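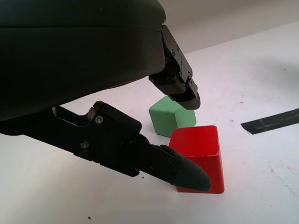 Bring a jacket even in May, was the advice from a reader who did this same tour last year, because the storage cellars at Senora stay cold all day. I read it in the bus, too late. So my first memory of the cheese dairy is that I was freezing, and my second is the smell, which is strong at the door and after ten minutes you do not notice it any more.

Senora opens its doors one time a year. The rest of the year you can only buy from the small shop at the gate. Our group started at 9:30, and we were given paper caps and blue covers for the shoes. The guide spoke fast but clearly, and she was patient with questions, also with mine, which I had to repeat.

We began at the milk reception. The trucks come before sunrise, so we saw only the hoses, the clean floor and a big board with the deliveries. The oldest part of the building was a grain store before. The dairy moved there in 2009, when the old place in the village became too small, and some of the thick walls were kept for the cellars.

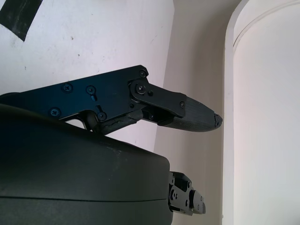
After this we went up to a gallery with windows, and from there we looked down on the vats. A man was cutting the curd with a frame of thin wires, very slowly at the beginning and then faster. I had always believed that this work was done to make the cheese look nice. The guide explained that the size of the pieces decides how much whey stays inside, and so how hard the cheese will be. For their main cheese, the Monasis, the pieces must be as small as grains of rice.

The cellars were the best part for me. There are 1338 wheels on the shelves when the room is full, and each of them is turned and brushed with salt water by hand. A wheel of Monasis stays there for 255 days. The guide knocked on one with a small hammer and let us listen, then she knocked on another one which had a crack inside. I could not hear the difference — my neighbor said she could.

The tasting was in the old office. We got three cheeses: a fresh one with herbs, the Monasis, and a washed one called Cosen, which is sticky and orange on the outside. I liked the Cosen most, but I would not carry it in a bus again. The bread came from the Jacobs bakery across the street and was still warm. 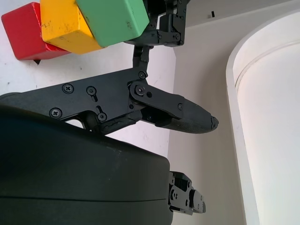
Did they let you try the older Monasis, the one with the crystals? asks one comment under my short note from the same evening. No, they did not. It is sold only in the shop, in small pieces, and when our group came out at noon there was none left. I bought the normal one and a piece of butter.

Some practical things. A group has 50 places and you must write to the dairy before. The stairs to the cellar are steep and there is no elevator. The parking lot is small, but the bus stops at the gate, and the last one back to town leaves at 5:40.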